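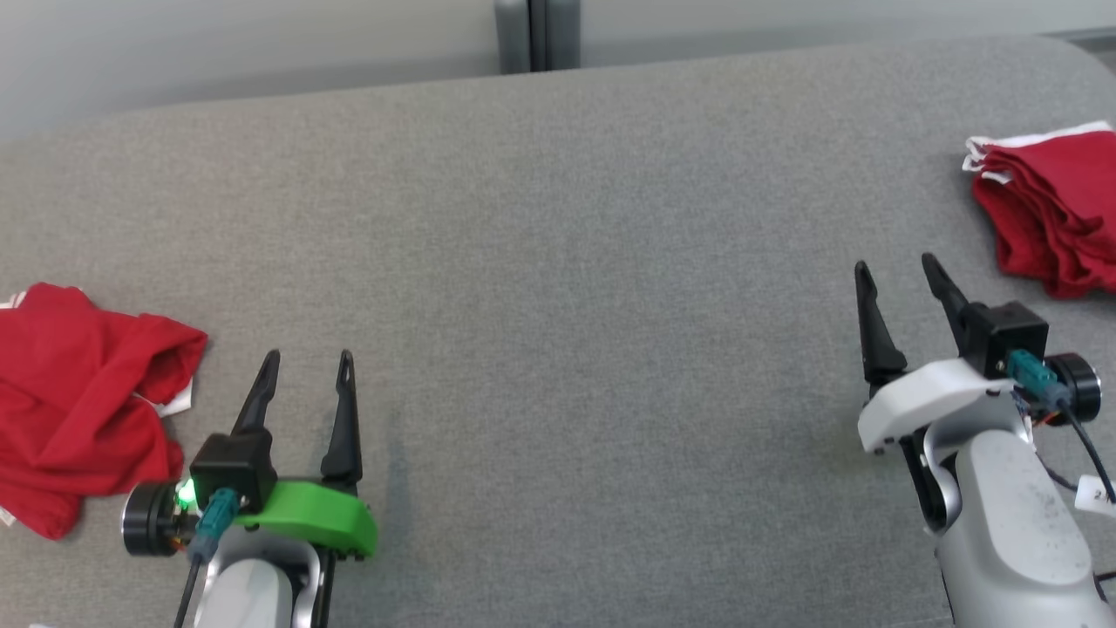 Fig. 1. Red cloth on gray upholstery.

Cooling System Recommissioning of a Stored Nastow Sedan

Project report, Vehicle Restoration Workshop, Dusdale
Taner Şimşekoğlu and Nele Segers
Supervisor: Kauko Salminen
Submitted March 19, 2023

1. Scope

The car is a four-door Nastow with the 1,203 cc inline engine, water cooled, with a belt-driven pump and a fixed fan. It had been off the road for 12 years when the workshop received it. The engine turned freely by hand and started on a temporary fuel supply, but the temperature gauge reached the red sector at idle before the heater gave any warm air. The task was to find the cause, correct it with the original layout kept, and verify the result at idle and on the road.

Bodywork, brakes and interior were outside the project. The ignition timing was checked and left at the handbook setting. The carburetor was cleaned by another group and is not covered here.

2. Condition as received

The coolant was brown and carried a fine sediment that settled in the sample jar overnight. There was no smell of exhaust in the header tank and no oil film on the surface. A compression test gave even readings on all four cylinders, so a failed head gasket was treated as unlikely and the head was not removed.

The radiator showed cold areas along its lower third when the outer face was checked with a contact probe. The top hose was soft near the thermostat housing. The bottom hose had been replaced at some point with a straight length forced into a bend, which left a visible flat in the wall. The pump had slight play at the shaft and a dry stain below the drain hole.

The thermostat was tested in a pan of water with a reference thermometer. It did not open at the marked temperature and was only partly open at the boil.

3. Work carried out

3.1 Flushing

The block drain was seized. Heat and penetrating oil released it on the second day, and the passage behind it had to be cleared with wire before anything came out. The block was flushed in reverse from the thermostat housing with tap water, first without additive and then with a citric acid solution left in for 30 minutes with the engine running on a fast idle. The core plugs were inspected after the acid flush. One at the rear of the block had begun to weep and was changed. The others were cleaned externally and left.

3.2 Radiator

The radiator was sent to the Çetinkaya radiator shop for rodding. The top tank was unsoldered, the tubes were cleared and the tank was refitted. The shop reported heavy scale in the lower rows, in agreement with our probe readings. A new core was quoted and declined. The old core is the correct pattern for the car and a modern replacement would have required moving the lower bracket.

3.3 Pump, hoses and thermostat

The pump was rebuilt with a Wuvska seal and bearing kit. The kit seal is slightly taller than the original, and the impeller clearance had to be set again with the cover off. The first attempt left too little clearance and the impeller touched the housing when turned by hand. A thicker gasket was cut and the check was repeated.

Molded hoses of the correct shape were fitted top and bottom. The thermostat was replaced with one of the handbook rating after the same pan test.

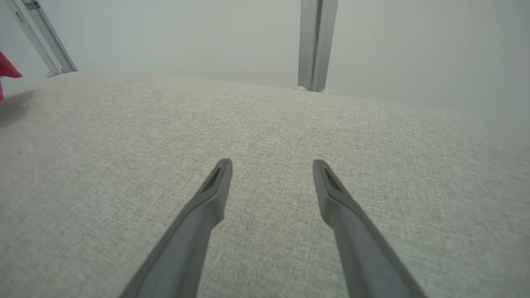 Nele Segers argued at the interim review that the radiator and the thermostat should not have been changed in the same step, as the separate effect of each could then no longer be measured. The objection is accepted. Our records show a combined improvement only, and section 4 should be read with that in mind. Refitting the old thermostat for a comparison run was considered and rejected, given the risk to the head gasket.

4. Test results

Idle test. The engine was run from cold for 30 minutes with the hood closed and the car indoors with the extractor on. The gauge rose to the middle of the scale and stayed there. The top hose warmed sharply when the thermostat opened, and the bottom hose followed. No coolant was lost.

Road test. Jarmo Miettinen drove the car on the level road east of Dusdale at a steady 55 mph, then over the hill section in third gear. The gauge moved slightly above the middle on the climb and came back on the descent. The heater worked at both settings. On return the rear core plug was dry, and the hose clamps were tightened a quarter turn.

The dashboard gauge was compared with the contact probe at the thermostat housing. It reads slightly high in the upper half of the scale. The sender was not changed.

5. Open points

The fan belt is an old one and should be replaced before regular use. The coolant should be drained and inspected in April, when any scale loosened by the acid will have had time to move. If the sediment has returned, the block should be flushed again before the radiator is blamed.

The heater valve does not close fully. Nurhan Gündoğdu has a second valve of the same type on the bench, and its seat appears usable after lapping. It was not fitted by the date of this report.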